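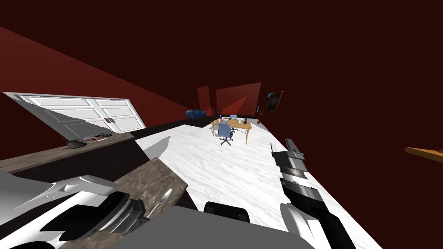
Nedow opens gripper comparison program for small automation teams

December 2024

Nedow, a developer of test software for robot handling, announces a comparison program for grippers and arm controllers. The program is made together with the controller maker Reveck and is open for applications now. The first group of users will start in January.

Many small companies must choose a gripper from a data sheet. The data sheet gives the force and the stroke, but it does not say how the gripper behaves with a thin object on a flat surface. A spoon on a countertop is a good case. The handle is narrow, the bowl is round, and the fingers have very little room under either of them. For this reason the Nedow program begins with kitchen utensils and goes to boxes and bottles only later.

All comparisons are first done in simulation, with a two-arm robot in a furnished room. The user selects a gripper for the left arm and for the right arm, selects a controller, and starts the same task again with each combination. The first release contains 3 gripper models, 7 controller settings and 8 tasks. One full comparison set has 385 runs. The results are given as a table and as a replay, so the team can look at each failed grasp from the view of the robot.

In its internal tests Nedow found that the controller setting had more influence on spoon pickup than the shape of the fingers. Slow closing with low force gave the best result for flat utensils. With the same setting, the grippers performed less well on upright objects. Nedow will publish the complete tables together with the first release, including the runs where the arm stopped before it reached the object.

The camera position can be changed also. Nedow recommends that users repeat at least one task with a different camera angle, as some controllers are sensitive to it.

Quintanilla, a supplier of packaging equipment, and Unitz, a training provider for technicians, are the first partners to use the program. Unitz will include the spoon task in its course on gripper selection.

Participation is free of charge during the first release. Teams that want to apply need a description of their present gripper and one handling task from their daily work. Applications can be sent through the contact form on the Nedow website.

About Nedow
Nedow develops software for testing and comparing robot arms, grippers and cameras. Its customers are mainly small manufacturers and training centers.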